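Equipos > Manipulación > Asterel > Visita y demostración
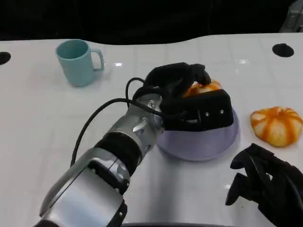

Asterel en la mesa de pruebas, con una de las calabacitas y el cuenco lila.

¡Por fin os puedo hablar del Asterel habiéndolo visto trabajar! Fui a la jornada de puertas abiertas que montó Kasthorpe en Toledo en noviembre y me pasé casi toda la mañana pegado a la mesa de manipulación (me tuvieron que avisar dos veces de que había café). Llevaba meses contestando preguntas por correo con la hoja técnica en la mano, y ya tenía ganas de contaros algo de primera mano.

El Asterel es un equipo de dos brazos para trabajo de mesa. Se vende con mano de varios dedos o con pinza, según lo que vayáis a mover, y la referencia que tenemos en catálogo es la 307, que trae los dos brazos y la consola. La 452 añade el armario de control grande; para un laboratorio pequeño o un aula yo no la pediría, la verdad.

La demostración la llevaba Thắng Triệu, que conoce el equipo al dedillo y no se cansa de responder. Nos explicó el ejercicio que usan para enseñarlo: coger piezas redondas y con gajos, que son un incordio porque cada una pide un agarre distinto, y llevarlas a un recipiente. Con la mano enguantada los dedos se cierran por encima de la pieza y la rodean, y a mí eso me gustó mucho más que en los vídeos. Le pregunté por el guante, claro. Se cambia en 3 minutos y lo servimos suelto.
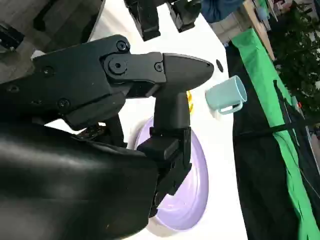 Con la pinza el planteamiento cambia, y creo que a muchos os va a encajar mejor. Es más sencilla de mantener, ocupa menos y se programa antes. A mí lo que me convenció fue la punta: el dedo se va estrechando hasta acabar en una nariz redondeada, y cuando tienes delante una taza tumbada, con el asa hacia fuera, agradeces poder arrimarte con algo fino. Los tornillos del varillaje quedan a la vista, así que para una revisión rápida no hace falta desmontar media pinza (los que venís del Clistholm sabéis de lo que hablo).

Cosas que pregunté por vosotros: sí, se puede empezar con un solo brazo y ampliar luego. Sí, el manual está en español, por fin. El cable de la muñeca va por fuera y forma un bucle por encima del brazo; Thắng recomienda dejarle holgura y no sujetarlo con bridas, y así lo haremos en las instalaciones que montemos nosotros. De ruido no os puedo decir gran cosa, había demasiada gente hablando en la sala.

Plazo de entrega de la 307: 17 días laborables desde la confirmación del pedido. La pinza y el guante de repuesto se piden aparte, en la misma ficha. Si queréis verlo antes de decidiros, escribidme y os apunto a la próxima visita a Toledo.

Ficha revisada el miércoles, 29 de diciembre de 2021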